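How to Clean, Check and Lay Out Molded Shoe Shells Before Assembly

This page covers the bench work between taking delivery of black molded shells and handing them on for lining. It was written for the Fornau workshop, where the shells come in from Limham in cartons of 30, but the steps are the same for any rigid shoe-shaped part with a raised rim and a recessed inside.

What you need

A two-level bench or shelf with a smooth top
Mild dish soap and lukewarm water
Two lint-free cloths
A soft brush, the kind used for suede
A deburring knife or a sharp craft knife
Thin-tipped tweezers
Sandpaper, 400 grit
A steel ruler
Masking tape and a pencil

Set up the bench

Clear the upper level completely and wipe it down. Grit on the surface will scratch the underside of a shell when you turn it, and the scratches show on black. A bright, light-colored top is best for this work. Ours is yellow. Dust and trimmings stand out against it, and so does the outline of the part.

Keep the small things on the lower level. Pads, discs and tweezers go in a single row along the front where you can reach them without leaning over the shells. Anything you won't use in this session goes toward the back or off the bench.

Leave at least a hand's width between shells on the top. If they touch, the rims rub and you end up with dull marks along the edge. Don't stack them at this stage, even toe to heel. 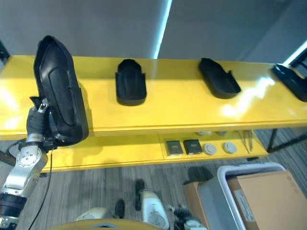

Put the lamp at one end of the bench and keep it low. Light coming across the surface shows a raised burr or a shallow dent much better than light from straight above. If the glare bothers you, move the lamp back a little, but don't raise it.

Wash and dry

New shells usually carry a film of release agent from the mold. Adhesive won't hold on it. Mix a small squirt of soap into the water, wet one cloth, and wipe the inside first, working from the heel to the toe. Go around the corner where the inner panel meets the rim with the brush. Then wipe the outside.

Rinse with clean water and dry with the second cloth. Stand the shells in a rack for 30 minutes before you go on. Water sits in the toe longer than you would expect, so tip each shell before racking it.

Check the rim

Hold the shell upright by the heel end with the open side facing you and the toe pointing up. Look down both sides of the rim. They should rise evenly, with no waves. Now run a fingertip all the way around, slowly. You are feeling for flash, the thin fin of extra material left along the mold seam.

Take flash off with the deburring knife held almost flat. Pull the blade toward the toe in short strokes. Follow with two or three light passes of sandpaper. Some molds leave notches or a wavy section in the edge on purpose, so compare with the drawing before you trim anything that looks like a fault.

Pick loose curls of material out of the recess with the tweezers. Blowing on them only moves them into the toe.

Check the length

Lay the shell flat and measure along the center line from heel to toe. The size we run most is 262 mm. Write the length on a piece of masking tape and stick it to the underside. Anything more than 1 mm off goes in the return carton.

Expect a few rejects. In October we went through 200 shells and sent back 78, nearly all for warped rims, which was a bad batch. Gertraud Egger keeps the return sheet, so enter the carton number there before you tape the box shut.

Lay out for the next step

Put the good shells back on the top level with the open side up. Set out the pads and discs for one shell at a time. Press nothing into place until the shell has been checked and marked.

Shells made in the Kawaguchi mold have a slightly deeper heel. Keep them apart from the others and mark the tape with a K.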